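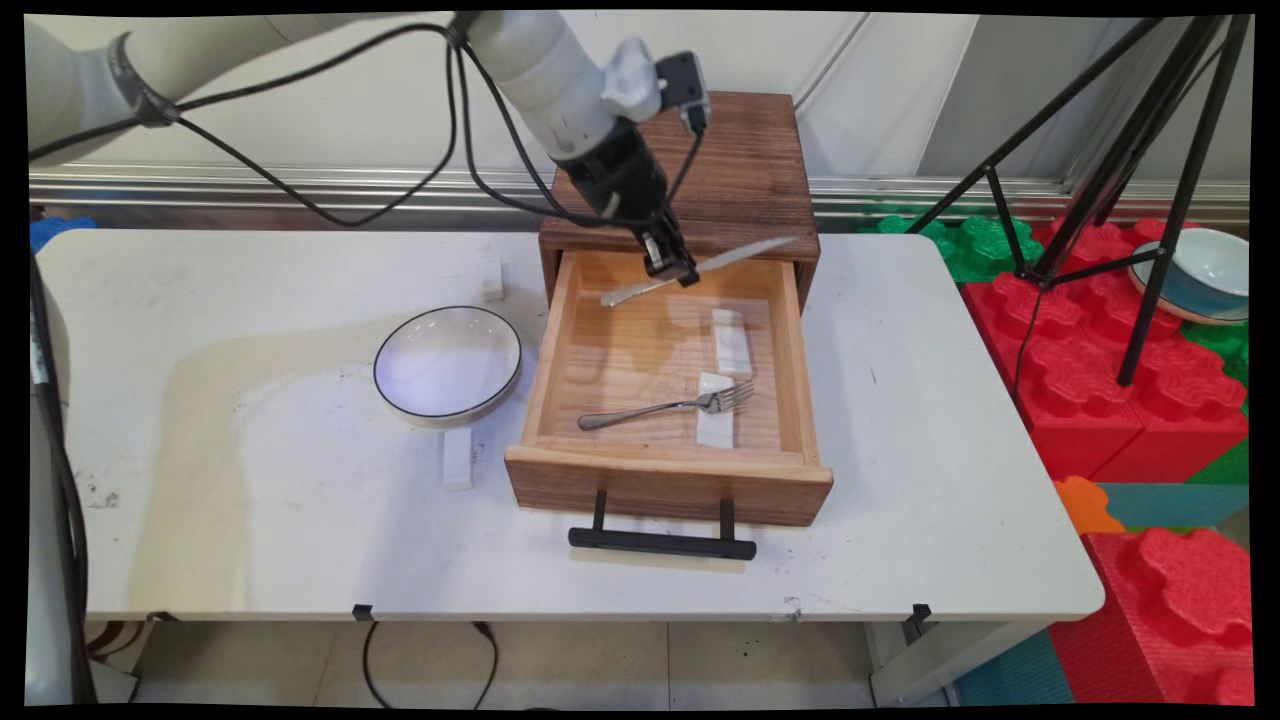 Cutlery in a little tabletop drawer, or no?

dillurwood_dee
Posts: 900
Small kitchen, no real drawers by the table. Thinking a wood box with one drawer, knives and forks in there, plates next to it. Anybody do this long term? Does stuff slide around

porchlight2
Posts: 2,641
Had one for years. Yes it slides. Fork goes sideways every time you yank the drawer. Get a divider

saltbox_kit
Posts: 1,465
Disagree on dividers, eats up all the room in a small drawer. Piece of felt on the bottom, done. Pine inside? Seal it first, mine got gray spots

porchlight2
felt gets gross. crumbs. you cant wipe it

saltbox_kit
so wash it?? takes 2 minutes

dillurwood_dee
Ok so what about the handle, looking at a Rimmont one with a black bar, other one is just a knob

mugs_n_more
Bar. Easier with wet hands. Check it doesnt hang lower than the drawer front tho, my Caldeira scraped the table till I put feet on it

porchlight2
+1 bar. still say divider

dillurwood_dee
Going with the bar, will seal teh inside this weekend. Undecided on felt, dont fight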